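Search this site Enter keyword Go

Open day at the Trisley manipulation lab: notes from the bedroom bay
Melati Osman
2023-10-22
Reading time: 2 min

Trisley opened its service robotics lab to outside visitors for the first time since last December. I went mainly for the bedroom bay, as our group at Prokirden is planning a similar setup and wanted to know what it costs in floor space and staff hours.

Visitors went through in groups of 20. Jhun Pascual ran our session and kept the slides to a minimum, which suited me. The lab has 2 bays in use. One is a plain bench with bins and was not running. The other is furnished like a hotel room, with a made-up bed and round wooden furniture, and most of the hour was spent there.

The subject of the demonstration was approach to furniture with curved edges. Pascual's argument is that most test furniture is square, and that a planner tuned on square corners tends to leave too much clearance on a round one. The arm then stops short and the reach fails. Their current planner, Plondik, fits an arc to the visible rim and sets the approach direction from that. The fit is refreshed from the wrist view as the arm moves in. The external cameras are used only for the first, coarse position.

The log we were shown covered 782 approaches. Failures were sorted by cause, and cables on the floor came up more often than I would have guessed. Thin dark legs were the next problem - the depth data drops out on them and the planner treats the gap as free space. Pascual said they now pad any leg by a fixed margin and accept the lost reach.

Gripper fingers are slotted and carry a ridged strip on the inner faces. I asked about wear. The fingers are checked every 100 cycles and swapped in pairs, never singly, because a new finger against a worn one shifts the closing line. The supplier is Agbayani, and lead time on spares is apparently the main complaint.

Points I took back for our own bay:
- Leave the cables where a guest would leave them. Tidying them hides a real failure.
- Mix wall and floor finishes if the budget allows.
- Log the lighting. Pale surfaces near the arm wash out and the exposure takes time to settle.
- Allow one person at the stop button for the full session, with no other duties.

I would have liked to see a grasp on a loose object, but the program for the day was approach only. Parking is at the rear and sign-in was quick.
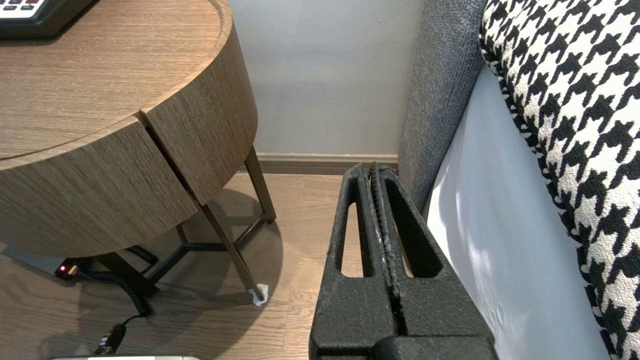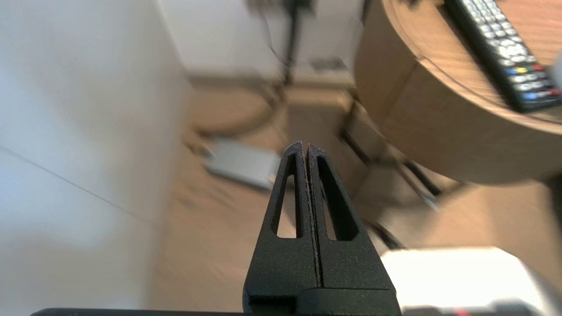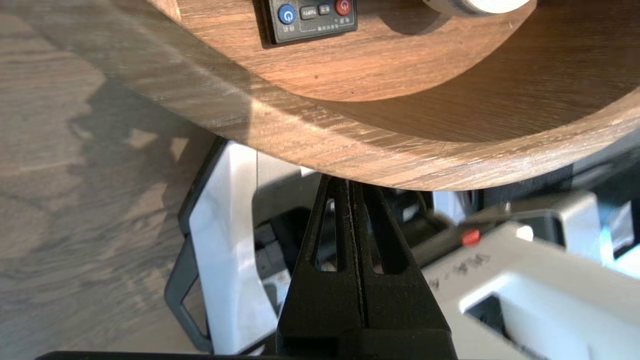

Wrist camera views from the bedroom bay, gripper fingers together in all three. The remote control is on the table in the second; the panel with the blue and red buttons is in the third.

Comments (3)

dkw_controls
Does the arc fit cope with an oval top, or only a true circle? We have a few ovals and they give us grief.

Melati Osman
I asked about that. Circle only for now. An oval gets treated as several short arcs and he wasn't happy with the result.

benchtop44
Padding the legs by a fixed margin seems crude. We scale ours with distance and it has behaved well enough.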